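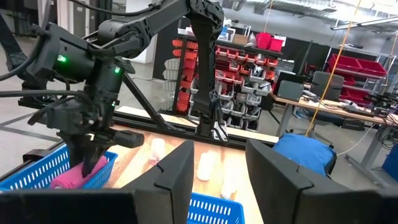

What did visitors watch most closely at the open day, the arms or the things the arms were handling?

Mostly the things being handled. Of the 122 people who filled in a card at the Tilham table, well over half wrote about an object first and only got to the robot later, if they got to it at all.

I should back up a little. Section 3 covered how the Billside group set up its sorting task and how we ended up with permission to hang around during their September open day with a stack of index cards. In this section I want to go through what we saw people do at the table and what they wrote down afterward. It's a messy kind of evidence (people write on cards while holding coffee), and I'll try to say where I think it's solid and where I'm guessing.

The demonstration ran in eight sessions over the Monday, each one a bit longer than the one before because the question time kept growing. Archana Singhal ran the arms and did most of the talking. Girish Jaiswal collected the cards, and I stood at the back and took notes, which was the easy job! The task was the same kind of pick and place work the group does on any other day: soft items and small containers, blue baskets, a wooden tabletop, arms working down from overhead. In Figure 4 a gripper has its fingers closed on a pink roll in one of the blue baskets, with a second arm hanging behind it.

That roll gets a surprising amount of attention in the cards. People wanted to know what it was, how hard the fingers were pressing on it, whether it would spring open. One visitor from Drultville wrote three full sentences about it and never mentioned that a machine was involved. Another wrote "it's holding it the way I hold my kid's socks" and underlined "I." When we coded the cards for the first time, we had no category for this sort of thing at all. We had speed, safety, noise, jobs and "other," and "other" filled up so fast that Girish stopped the coding after the first session's cards and we all went to lunch to argue about it.

What we settled on was a code called handling talk, meaning any remark that treats the grip as something a person might do well or badly. It covers pinching, dropping, bunching, squashing, folding, and a fair number of comments that amount to "careful!" Archana and Girish each coded the whole set on their own and then compared. They disagreed most over cards that mixed handling with speed, such as "slow but gentle," and in the end we let those count under both. A stricter reader might not like that, and the double counts are listed separately in the appendix.

The other thing I noticed, from the back, is where people stood. I'd expected everybody to crowd toward the side where Archana was, because she was the one explaining. Some did. But a steady trickle drifted down to the end of the table for a better look into the baskets, and they stayed there through the talk, only half listening as far as I could tell. I don't have a count for this. I tried to sketch positions during the second session and gave up when a school group came in.

Soft goods seemed to hold people longer than the rigid pieces did. Our notes have the longest stretches of quiet during the fabric work, and the questions that came right after those stretches tended to be very practical. Does it know where the edge is? What if two pieces stick together? Can it tell the front from the back? Archana answered the last one with a flat "no, not this one," and got a laugh, and then a much better conversation followed about what the arms do get told and what they have to work out. I'd count that exchange as the best few minutes of the day, and I'm sorry we didn't record it.

We also had the Gallegos cards to compare with. These come from an earlier visit program and add up to some 600 comments, all from people who watched a single arm stack rigid blocks. Handling talk turns up there too, but it's thin, and it clusters around the moments when a block slipped. At Tilham it was spread across the whole session. My reading is that cloth invites this kind of comment because nearly everybody has folded some, while very few of us have strong feelings about stacking blocks. There are other differences between the two sites, though — the Gallegos visitors were mostly engineering students, for one — so please take the comparison as a hint.

Basket type came up as well, which we hadn't planned for. Two of the longer cards ask whether a wire basket is harder to work with than a plastic one, given that a fingertip could catch on it. It's a good question and we don't have an answer. Both kinds were in use on the day.

Figure 5. Fabric in two kinds of basket during the Tilham open day, with a gripper over the wire one. The cloth in the wire basket has a dark diamond pattern on off-white.
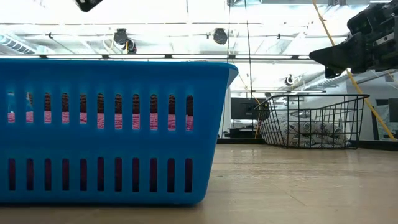

4.3 What the cards leave out

Cards only catch the people who are willing to write, and plenty of visitors left without taking one. Children are nearly absent from the set, even with the school group there, and the kids were by far the loudest judges of a good or bad grip. We've kept my notes on what they called out apart from the coded data. For the next visit we'd like to try short spoken interviews at the door, with one interviewer at the table end and one near the speaker.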